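Film Talk > Asian Cinema > Swordsmen, yakuza and ghosts

Thread: Which order for the Grivside trilogy?

ostwind_k
Good evening all. I have bought the Flultley box with the three Grivside films and I don't know where to begin. The booklet says to watch by year of release, but the third film is set before the other two. My flatmate says it is better to start with that one. What did you do? Please no spoilers after the fight at the bridge, I read about that already by accident.

paperlantern
By year of release, always. The third one assumes you know who the blind ferryman is. When he takes off his hat you should already be afraid of him. If you start there he is only an old man with a hat.

marekfilm
I don't agree with paperlantern. I saw the third one first, on television, very late, and for me it was the strongest evening of the whole series. The second film is slow and many people stop there. If you begin with the best one you have the patience for the rest.

paperlantern
Slow is a matter of taste. The second has the long scene in the rice store, almost 15 minutes without any talking. I would not call this a weakness.

marekfilm
I would, a little. But I respect it. 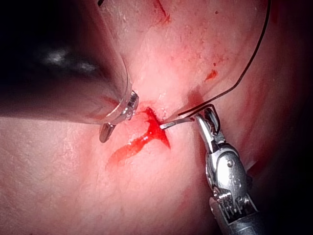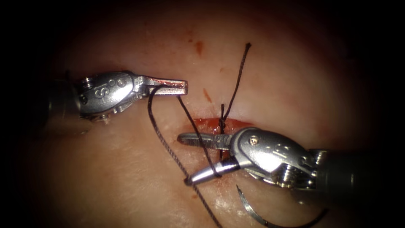
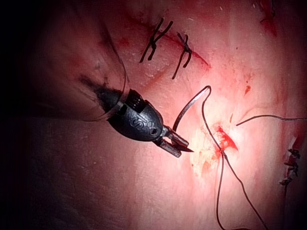
Instruments over the tissue, three views
Workis Film Bulletin, Issue 4, p. 15

tallgrass
The Bulletin had a good article on exactly this question. The writer thinks Xie planned the third film first and could not get the money for it. So the order of the story would also be the order in which he had the ideas. I can't check if it's true, there was no source given.

ostwind_k
Thank you, I did not know that. Is the article still possible to find? My library has only the newer issues.

tallgrass
I have it on paper. They printed 1000 copies of each issue in that period, so you do see them second-hand. Ask in the swap section, but don't pay too much. I saw one seller who wanted the price of the whole box.

quietreel
A different point, sorry. Which subtitles are you using? In the Flultley box there are two English tracks, and the second is much better in the first film. On the first track they translate the name of the sword school differently in each scene, and I believed for an hour that there were three schools.

marekfilm
Yes! I had the same problem. Also the songs are not translated at all on track one, and the song in the inn tells you who the traitor is.

paperlantern
marekfilm, he asked for no spoilers.

marekfilm
I did not say who. But you are right, I am sorry, ostwind_k.

ostwind_k
It's no problem, I have already forgotten it. I think I will go by year of release and use the second track. The first film is for Thursday, if my flatmate agrees.

quietreel
Good choice. Turn the sound up a bit for the opening, the rain is very quiet in this transfer.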